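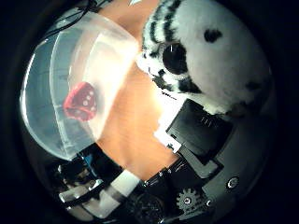
*The wrist view during a teaching run: a red die in a plastic container, with a striped plush toy close by.*

Most of the talk about teaching robots by remote control is about how many demonstrations you need. I think that is the wrong place to spend the effort. The person holding the controls matters more, and we treat that person as if anyone would do.

I spent part of August at the Tikberg workshop in Wivgate, where people sit in a chair and steer a gripper through small table jobs while the machine records every move. A beginner there completed 138 runs of one job in a few days. A more experienced operator recorded 69 of the same job. The policy trained on the smaller set did better when we tried it on the arm, and it wasn't close.

I watched the recordings from both sets and the difference was easy to see. The beginner hesitated, backed up, and came at the same object from five directions. Each run ended with the job done, so each run was marked good. The experienced operator made the same approach nearly every time and changed it only when the objects had been moved. When a grasp slipped, the recovery was short and clear. A model can learn from that. From the other set it learned to hover.

Part of the trouble is what the operator gets to look at. Through a wrist camera, a die behind frosted plastic has soft edges, and glare can wash out the table. If you steer while looking across the room with your own eyes, you use information the robot will never have. I think operators should work from the robot's view whenever they can, even though it is slower and everyone complains about it. At Tennant, where I worked before, we allowed direct viewing and threw out around 40 hours of recordings as a result.

The usual objection is cost. Skilled operators are paid more, and a manager who orders data by the run will always prefer the cheap run. The Tromitz contract I saw last year paid by the run, with no payment for redoing a poor one. People working under those terms will hurry, and I would too.

Pay by the hour instead. Give new operators a full week of practice before anything they record is kept. Let them watch the trained robot fail, which very few of them ever get to do, and then let them record again.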